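Clondura Cricket Fund: second progress report, to Soon-im Bae

The winter coaching program at Tollovov has now run for two terms. Sign-ups are up, and I would be careful with that. The club counts anyone who fills in a form, and the forms went home with every child at two schools. Regular attendance at nets is the number I'd want, and I have asked for it twice.

Spending to the end of January stands at $2,949. Of that, $900 went to Ingvarsson for the bowling machine service, a bill I still think is high. 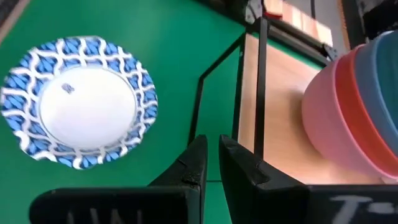 Tarmo Toom says the girls' side will enter the spring league. He said so last year as well. They have a captain and a fixture list this time — no wicketkeeper yet, and the second coach has not finished her certificate.

The Wallareo ground is a bigger worry. The square drains badly at the pavilion end, and the council's promise to fix it is still only a promise. I would hold the next payment for outdoor sessions until there is a date in writing. 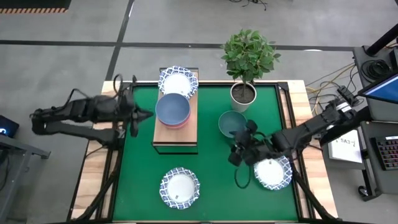 Bowls, a patterned plate and a potted plant on the green mat.

Attendance sheets are due from the club before the next payment. I will forward them as they come, with gaps marked.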